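Sollia adds snack-aisle package to its shelf-handling service

Sollia has opened orders for a shelf-handling package aimed at small stores and staff shops. It covers soft packs and rigid tubes, the two formats customers ask for most, and runs on arms already under a Sollia service contract. 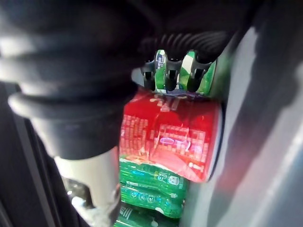
Retail Automation Desk

Soft packs are the harder case. Glossy wrappers crease and reflect light, and in a stack of red and green packages the fingers have to work close to the neighboring items. Sollia supplies grip settings for 100 products at delivery. Further products are added remotely for a fee, which the company has not published.

Chip canisters use a separate routine, with the thumb across the front of the tube and the hand behind it. "Force limits are set per product – a store can lower them but not raise them," said Victor Koech, product engineer at Sollia.

The package is leased for a minimum of 6 months, with 2 days of on-site setup included. Van Wijk will handle installation and spare parts.

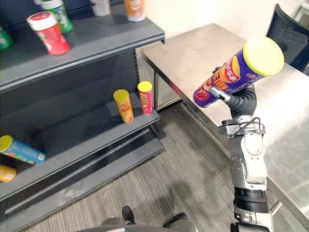
Availability

Orders placed now ship from December. Existing customers need the current controller software. Zoltán Kovács, who manages service contracts, said older controllers can be exchanged during setup. Refrigerated goods and glass are excluded.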